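Two months with the Sora table kit

Posted Mar 4, 2022

I bought the Sora in January, after a lot of thinking and one long talk with my wife about money. Several readers wrote to ask if it is worth it, so I try to answer in one post. Please forgive that it is a little long.

For those who don't know it: the Sora is a small arm with a two-finger gripper and a wrist camera, sold as a kit by a company called Bakker. I ordered through their dealer in Zirkasbridge. The box came with the arm, the gripper, a clamp for the table, a power supply and a printed booklet which is honest but too short. The software you download yourself.

Assembly took me one evening and a half. The half was my own fault, I put the wrist cable on the wrong side of the second joint and had to open everything again. The booklet shows this step in one very small drawing. Maarja Sproģis, who answers the support mail at the dealer, sent me a better drawing the next morning, and I think they should simply print hers.

My plan for the kit is modest. I teach evening classes in Cletbridge for adults who want to change their profession, and I wanted a machine that can handle normal kitchen things and not only the foam cubes from the demo. Foam cubes forgive everything. Dishes do not.

So most of my testing was with dishes. I control the arm by hand with the small controller, record the movement, and later let the software try to repeat it. The fingers are black and curved, rather wide at the bottom, and they close with a force you can set in the program. The default force is too high in my opinion. I lowered it the first day and never went back.

What I like very much is that the wrist camera looks between the fingers. With a bowl you learn quickly to put one finger inside and one outside, and to come from straight above. With a cup lying on its side it is harder, because the wall is round everywhere and you must decide where to hold it before you go down.
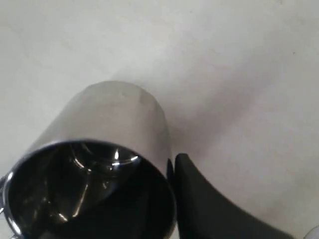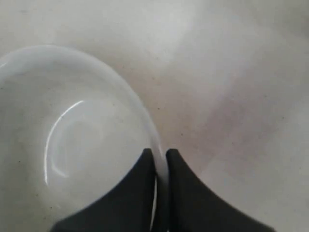

Wrist camera views from the dish tests: the steel cup on its side, then the white bowl with its rim between the fingers.

Shiny metal is the weak point of the camera, I must say. Polished steel is full of reflections, and the automatic exposure moves up and down while you approach. White dishes on my pale table are also not easy for it, the edge almost disappears when the lamp is strong. I will try a dark cloth under them. Justinas Siliña, my colleague, says I should fix the exposure by hand, and he is probably right, but the menu for this is hidden two levels deep and it forgets the value after restart.

Now some numbers, as you asked. I have recorded 235 grasps so far. My kit has stayed on the same clamp the whole time and I tightened it only once. The rubber on the fingers looks fine to me. Bakker says to change it after 4000 closings, so I have a long way to go.

Noise: low. You can talk next to it. The fan of the power supply is louder than the arm.

Support: good, but slow when the question goes from the dealer to Bakker. I waited for one answer so long that I solved the problem in the meantime (it was a firmware version, please update before you do anything else).

Would I buy it again? Yes, for teaching. For a workshop where it must run all day I would look at something heavier. If you only want to see a robot move, the cheaper kits are enough – the gripper and the camera are what you pay for here.

Next I want to test forks and spoons, which I am a bit afraid of. If somebody has a good setting for thin flat things, please write it in the comments, with the force value if possible.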